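Perker Compact Dishwasher: Section 4, Setting Up and First Wash
For the Trernside kitchen. Read before plugging in. 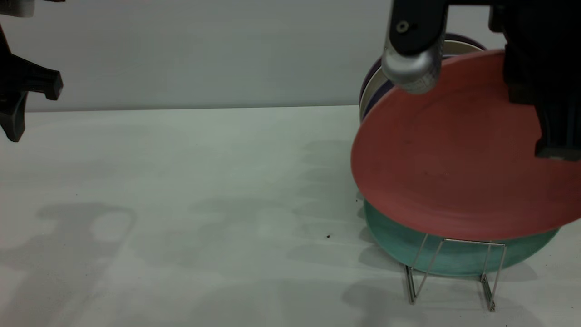

Fig. 4. Round plates, coral red and teal green.

4.1 Before you start

Machine stays upright. If it came in on its side, stand it up and leave it overnight before doing anything else.

Check the box has:
Inlet hose (grey, with the filter washer in one end)
Drain hose (ribbed)
Hose hook
Cutlery basket
Salt funnel
Rinse aid cup
Lower rack, already in, taped

Take ALL the tape off. There's a strip under the lower rack and another one behind the spray arm. The one behind the spray arm gets missed. Spin the arm with a finger, it should go all the way round without catching.

Polystyrene block under the door as well. Pull it out forwards, not sideways.

Anything missing, tell Ya-wen Peng before you ring Dalsgaard. She has the order number and they won't talk to you without it.

4.2 Where it goes

Worktop to the left of the sink. Flat, dry, able to take the weight with a full load in.

Leave a gap of 6 cm at the back for the hoses. Same at the right-hand side, where the vent is. Left side can sit against the wall.

Feet screw in and out. Turn them by hand until the machine stops rocking. Door should stay put when half open. If it drops by itself the front feet are too low.

CAUTION: Do not put it over the hob, or on the fridge. Steam comes out of the door at the end of a wash and it will lift paint and veneer above it. Not under the wall cupboard with the tea in, either.

4.3 Connecting the water

1. Turn off the cold tap under the sink. The small one with the blue lever.
2. Put a bowl under the joint. There's always some water left in the pipe.
3. Check the filter washer is seated in the inlet hose. Mesh side towards the tap.
4. Screw the hose onto the tap by hand. Tight, then a quarter turn more. No pliers, the nut is plastic and splits.
5. Screw the other end onto the back of the machine. Same again, by hand.
6. Turn the tap on slowly. Dry both joints with kitchen roll, wait ten minutes, feel underneath.
7. Drips? Tap off, undo, check the washer, start agian from step 3.

Cold water only. The machine heats its own.

NOTE: Old hose from the previous dishwasher is not to be reused, even if it looks fine. It fits, but the washer is a different thickness.

4.4 Connecting the drain

1. Push the ribbed hose onto the outlet at the back until it clicks.
2. Run it along the worktop to the sink. No loops, no kinks, nothing stood on it.
3. Clip the hose hook over the edge of the sink and put the hose end through.
4. The end must hang clear above the bottom of the sink. If it sits in water the machine can suck dirty water back in.

Highest point of the hose must be lower than the top of the machine. If it has to go up and over something, move the something.

Keep the sink empty during a wash. A pan left in the sink gets filled and then the worktop gets the rest.

4.5 Salt

Hard water here, so salt is needed. First time only, fill the tank with water before the salt goes in.

1. Lower rack out.
2. Unscrew the big cap in the floor of the machine, anticlockwise.
3. Pour in water up to the neck.
4. Funnel in, then salt, until it is full. Water will spill over into the bottom, this is normal.
5. Wipe round the thread, cap back on, tight.
6. Run a Rinse straight away. Spilt salt left lying in there marks the steel.

CAUTION: Dishwasher salt only. Not table salt, not sea salt, not the stuff for the path. Never detergent in the salt tank. It wrecks the softener and the guarantee doesn't cover it.

Set hardness to H4. Hold P and Start together till the display blinks, press P until H4 shows, press Start.

4.6 Rinse aid

Little round lid inside the door, next to the powder drawer. Lift, pour to the line, shut. Wipe up spills or you get foam.

Dial inside the lid goes 1 to 5. Leave on 3. Streaks on glasses, go down one. Drops left on glasses, go up one.

4.7 First wash, empty

Do this before any crockery goes in. It gets the factory oil out.

1. Nothing in the racks.
2. One spoon of powder in the drawer. No tablet for this one.
3. Door shut, push until it clicks.
4. Press P until Daily shows. Takes 57 minutes.
5. Press Start. Stay in the room for the first fill and look at both hose joints again.
6. When it beeps, open the door a crack and leave it. Steam is hot. Wait before reaching in.

Smell of plastic the first time or two. It goes.

4.8 Loading

Scrape, don't rinse. Rice and tea leaves in the bin, they block the filter faster than anything.

Plates in the lower rack, one per slot, all facing the middle. They must not touch each other. Big ones at the back, small ones in front. After putting the plates in, spin the arm by hand. If it hits one, that plate moves or waits for the next load.

Bowls tipped forwards so water runs off. Mugs upside down along the side. Cutlery handles down, except sharp knives, which go blade down or better still get washed by hand.

Coloured and patterned plates: look on the back first. If it says dishwasher safe, fine. If there is nothing written, wash one by itself a few times and compare it with the others before putting the whole lot in. Use the 45 degree programme (Gentle), not Intensive.

Plastic plates and tubs away from the heater, which is at the back under the rack. Light ones flip over and fill up with dirty water, so wedge them behind something heavier.

Not in the machine, ever:
Wooden boards and spoons
Cast iron
Aluminium trays (they go black)
The Hillo flask, lid or body
Anything with a glued handle
Narrow vases

4.9 Programmes

Daily. Normal mixed load. 57 minutes.
Gentle. 45 degrees. Glasses, coloured plates, lightly used things.
Intensive. Pans, baked-on food. Longest and noisiest, not during meetings next door please.
Rinse. Cold, no powder. For holding a half load until later.

To change programme after starting: hold Start until it beeps, pick another, press Start. Only works in the first few minutes. After that the powder has already gone and you need to put more in.

Adding a forgotten cup: open the door slowly, wait for the arm to stop, put it in, shut, press Start. OK until the powder drawer opens. Later than that, leave it.

4.10 If it stops

E1, no water. Tap off, or hose kinked. Open the tap, straighten the hose, press Start.
E3, not heating. Switch off at the wall, wait, try once more. Same again, call Dalsgaard.
E4, water in the base. Tap off FIRST, then plug out. Do not tip the machine. Call.
No lights at all. Check the socket switch, the kettle gets plugged in there and people swap them over.
Plates gritty. Filter blocked. Twist it out, rinse under the tap with a soft brush, twist back till the arrows line up.
White film. Salt empty, or hardness set wrong. See 4.5.

Spare filter is part 207. One in the drawer under the microwave, if you use it write it on the sheet so another can be orderd.

4.11 After every wash

Empty the bottom first, then the top. Door ajar for an hour. Tap under the sink off if you are last out.

Filter rinse once a week, rubber round the door wiped at the same time. Salt topped up when the S light comes on. Next full clean due November, see Section 6 for that.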